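Handout 3: reading a stock pitch without buying it

Last week's notes covered the balance sheet. Today is about the story wrapped round it, and why I'd like you to distrust it for at least an hour before you open a spreadsheet.

Take the Vinmont pitch in your pack. It says the shares are cheap against Tavarow and Durnero. Are those two fair comparisons? Tavarow rents its shops, Durnero owns them, and Vinmont does a bit of each. Put all of them on one price-to-earnings chart and you have mixed up different businesses. The author must know this. The chart is still on page 2. 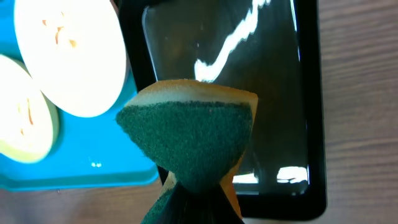

Then there is the target price of 210. Work backwards from it. To get there, profit has to grow every year and the market has to pay a higher multiple for it as well. Either might happen. Needing both is a much bigger ask, and the pitch gives the second one a single sentence.

**Check before the seminar**

- Who already holds the shares? The disclosure is usually at the end, in small type.
- Is "adjusted" profit used throughout, or only in the good years?
- What would prove the author wrong? Vinmont's pitch never says.
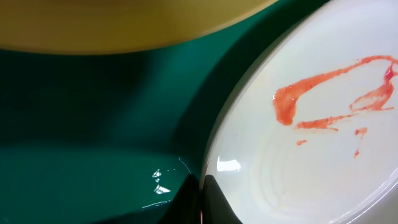

Mahama is the other case, and I find it harder. The discount to net assets is real – 23 per cent on the stated figures – but those figures rest on the company's own valuation of its land. A discount to a number somebody picked isn't worth much until you know how they picked it. Look for the date of the last outside valuation. If you can't find one, write that down as a finding.

For July: bring one page on either company, arguing against the pitch. Use your own figures and show where each came from. I won't mark anything that quotes the target price as evidence.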